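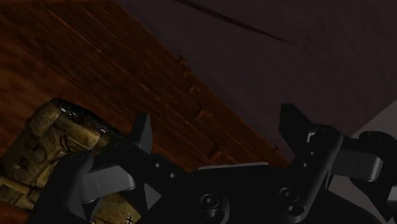 View from above in simulation: gripper open, box to the left, tabletop behind.

Toft Recorder
Demonstration capture for simulated arms
Home › Products › Data collection › Toft Recorder

Teaching an arm to pick up a box takes one good idea and then a great many dull afternoons. Toft is for the afternoons. It runs alongside your simulator, records every demonstration from the wrist and overhead views, and files the results where your training code can find them. It won't make the operator any better at picking up boxes. We have asked.

What it records
Joint positions, gripper opening, camera views and operator commands, all on one clock. Each attempt is saved as its own episode, including the ones where the box ends up on the floor. You can mark those as failures with one key, which gets a lot of use in the first week.

Scene shuffling
Between episodes Toft can swap the table texture, move the object, change the lighting and tilt things to angles no sensible person would leave them at. The standard library has 240 surface textures. Several are wood. One is a carpet that Sieglinde Nolte picked, and she stands by it.

Review desk
Play back any episode, trim the dithering at the start, and send it on or bin it. Reviewers can leave notes. Please keep them civil; the operator can read them.

In the license
Recorder and review desk
Standard texture library
3 operator seats
Export to Skesto and plain folders
Setup guide by Parvathi Gowda, with a chapter on naming your files that we wish more people read

Not included
The simulator, the graphics card, patience.

Known limits
Episodes longer than 200 seconds are split in two. Soft objects are supported in the sense that they load. The left-handed controller layout is still in testing with Venkatesh Panicker, our left-handed person.

Current version released September 2023. Owners of the July version update free from the account page. For site licenses, write to the Prustgate office and ask for Subbarao Chowdary.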